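Karnport outdoor base: software readiness checklist, perception and planning
Revision for build 3331
Date: December 16, 2021
Status column: OK / OK with grumble / HOLD

To be filled in before the base is allowed outside under its own control. A tick means you looked. It doesn't mean the item was fine last time, or that the dashboard was green, the dashboard having been green during the business with the hedge.

1. BUILD AND CONFIG

1.1 Build number on the base matches build number on the sheet.
OK. 3331 on both. Last time the base said 1932 and the sheet said whatever we wished it were.

1.2 Config loaded from the outdoor profile.
OK with grumble. The outdoor profile still inherits its speed cap from the corridor profile, so the base crosses open paving like a guest looking for the toilet. Safe, so it passes.

1.3 Debug flags off.
HOLD, then OK. One flag was left on in the Sikska logger and was writing every rejected path to disk. Switched off, restarted, rechecked.

2. PERCEPTION

2.1 Self-mask covers the parts of the base that stick up into the forward view.
OK. Check both posts and the dark bit in the lower left corner. If the mask slips, the planner decides it is about to hit itself and stops, and no amount of reasoning with it helps.

2.2 Low sun to the right of the view.
OK with grumble. Exposure holds on the ground. The upper right of the view is mostly glare, and detections there should be treated as gossip. The tall poles against it come and go in the Hsu detector's output. They aren't in our path, so logged as ticket 164 and left.

2.3 Slab joints and cracks are not reported as obstacles.
OK. The height filter does its job. Look at the ground layer by eye all the same, with the machine standing still, before you believe it.

2.4 Shadows are not reported as obstacles.
OK with grumble. A scooter's shadow was joined to the scooter in one replay, giving a scooter of great ambition. The footprint was too big, which costs us a detour and nothing worse.

2.5 People on or beside scooters are tracked as people, whether parked or not.
OK. See the two views below. The class label may say what it likes, but the keep-out distance has to be the one for a person.

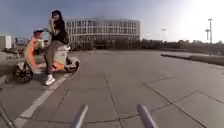

Forward view, white line to the left, one person sitting on a scooter. 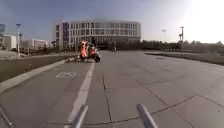

I'd move 2.5 up to the top of the section and make it a hard stop. At Pradia we had the same tracker and it merged a rider and whoever was behind them into a single blob, which was fine until the blob became two and the second one began life with no history and no keep-out zone. Add a replay with two people very close together and fail the build if the count drops to one. Also, your 2.4 grumble isn't harmless if the detour goes over a lane line.

Comment accepted, with bad grace. New item 2.6 follows, and see the change to 3.2.

2.6 Two people close together keep two tracks.
HOLD. Replay 1735 passes nine runs in ten. The tenth is why this line says HOLD.

3. PLANNING

3.1 Painted lines are read as lines and not as suggestions.
OK. The line cost is set high enough that the planner prefers waiting to crossing. It waits very well.

3.2 Detours stay on our side of the line.
HOLD. Was OK until the comment above. The detour planner uses its own cost map, which turns out to have been copied in March and never updated. Merge the two maps and rerun.

3.3 Kerbs are treated as walls.
OK. Check low ones at a shallow angle. The far kerb on the right drops out at long range and returns in plenty of time.

3.4 Planner gives up politely when there is no route.
OK. It stops, reports and stays put. The earlier habit of shuffling back and forth has been removed and is missed by some.

4. CONTROL AND STOPPING

4.1 Remote stop tested with the planner running.
OK.

4.2 Remote stop tested with the planner hung.
OK. Hang it on purpose. Waiting for it to hang by itself takes most of the morning.

4.3 Loss of link brings the base to rest.
OK with grumble. It stops, then sends a message over the lost link to say so.

RESULT
HOLD on 2.6 and 3.2. No self-driving outside on this build. Manual driving with logging on is allowed, provided whoever holds the remote has read section 4 and not merely signed it.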